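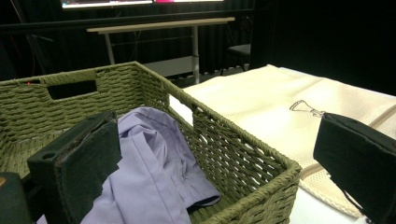 Duygu Çınar writes that in the last round the hardest part for her was deciding what goes in a mesh bag at all: "I had washed shirts for years with the cuffs buttoned, and the instructions asked for them open. It took me two sessions to stop doing it the old way." Her comment was sent in after the spring sessions and led to a change in the written instructions, which now have a separate page on shirts.

Call for participants: household laundry sorting and bagging, Climmont

The Pemard textile care group is looking for 29 adults to take part in a study of how people sort, bag and fold everyday clothing before and after washing. Sessions run in August at the Climmont site, second floor, Effiong building.

What the work consists of

Participants take garments out of a storage basket, check each care label, close or open fasteners as instructed, and place the garment in a mesh laundry bag or on the sorting table. Shirts, knitwear, socks and small items are handled in separate blocks. In the second half of the session the same garments are folded and put back in a basket. No washing or ironing is done by participants.

Each session lasts three hours, with one break. Every participant attends 10 sessions. Morning sessions start at 8:30 a.m. and afternoon sessions at 1:15 p.m. Please state which you prefer – we cannot move people between groups once the schedule is set.

Requirements

Age 18 or over.
Able to stand at a table for up to 40 minutes at a time.
Normal use of both hands, including small buttons and zippers.
Able to read care labels in English, with glasses if needed.
No known skin reaction to cotton, wool or common detergents.

Experience in a laundry, hotel or clothing store is welcome but is not required. Left-handed applicants are encouraged to apply, as the last group had very few.

Pay

Participants receive $324 per week for the two weeks of the study. Payment is made by bank transfer after the final session of each week. Travel within the Climmont area is not refunded. Parking behind the Effiong building is free with a visitor pass.

Clothing and materials

All garments, baskets and bags are supplied. The stock holds 2,000 items from Drinau, sorted by fabric and size. Do not bring your own laundry. Rings and bracelets that can catch on mesh must be taken off before the session – lockers are provided.

How to apply

Send your name, age, preferred session time and a phone number to the Pemard study desk. A short visit of 20 minutes is arranged before acceptance, during which applicants bag and fold a small set of clothes. Applicants are told the result by phone.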